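Section 4: Your first living-room round

Skuvwood Home Laundry Guide, Clatley edition
Written by Magdolna Dobos, with notes from Krisztina Szabó

By now your basket is out of its wrapping and you've picked a day-to-day spot for it. Lovely! This section covers the part I enjoy most, which is getting the stray clothes out of the living room and into one place ready for washing. Sofas collect clothes like nothing else in the house, and a good round clears the lot before the kettle has finished.

Before you start

You will need:
- your basket, empty
- a clear bit of floor beside the sofa
- the care label chart from the back cover (page 89)

4.1 Look along the floor first

1. Start at the skirting board and work towards the middle of the room. Clothes slide off the arm of a sofa and settle low down, right where the floor meets the wall.
2. Check the narrow space between the sofa arm and the wall. If your sofa sits very close to the wall, as plenty do in smaller rooms, crouch down and look in from the front.
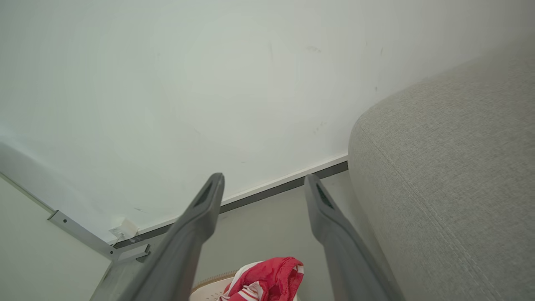

Don't drag the sofa out on your first go. Most things can be reached from the front with an outstretched hand, and dragging is how walls get scuffed and skirting gets chipped. If something really has gone right down behind, get a second person on the other end and lift.

Note: A pale woven sofa shows every bit of fluff. Keep a clothes brush nearby and give the arm a quick going-over once it's clear - it takes seconds and the whole room looks better for it.

4.2 Gather the small things

1. Pick up socks before anything else. They're the pieces that vanish, and they love to hide on top of or underneath something bigger, such as a child's top.
2. Lift each sock by itself. Scooping up a whole armful feels quicker, but a white sock tucked into a red stripy knit will go straight into the wrong wash (ask Krisztina about her pink tennis socks, or better, don't!).
3. Open out the cuff and push your fingers down to the toe. A balled-up sock never washes properly and takes an age to dry.
4. Put your hand inside any sleeves too, in case a sock has worked its way in.

Caution: New red clothes can lose colour for the first few washes. Keep them away from whites, even on a cool wash, until the rinse water runs clear.
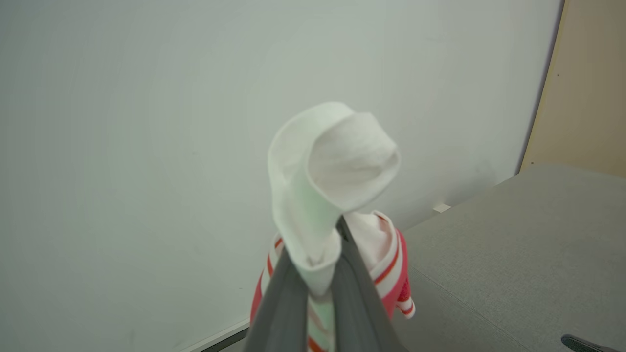

4.3 Fill the basket

1. Stand the basket on the floor close to the sofa, so that you aren't carrying things across the room.
2. Take one garment at a time and hold it up by the top. Let it hang for a moment, then read the label while it's in front of you.
3. Lower it in loosely. Please don't squash things down; a basket with holes in its sides or rim can only air the clothes if there's room between them.
4. If you are doing whites and reds on the same round, make two trips. Whites go in first and off to the machine, and the reds can wait on the sofa until you're back.

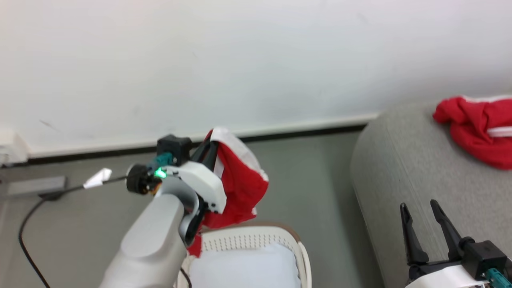 Reading time for the rest of this section: 1 minute

4.4 Finishing the round

Go back over the top of the sofa as well as the seat. Anything draped along the back is easy to miss when you've been looking at the floor, and Krisztina reckons it's where most of her left-behinds turn up. Then feel down the sides of the cushions and check for hair grips, coins and the odd building brick.

Keep leads and cables out of your path, and move any that run past the basket before you pick it up. Carry it with both hands and bend your knees.

If the basket won't hold everything, stop there and wash what you have. The Skuvwood is meant for one ordinary load, and a second round later in the day is no trouble at all.

Spare handles and replacement feet: quote part 287 when you write to us at Brundside.

Next: Section 5, Sorting by label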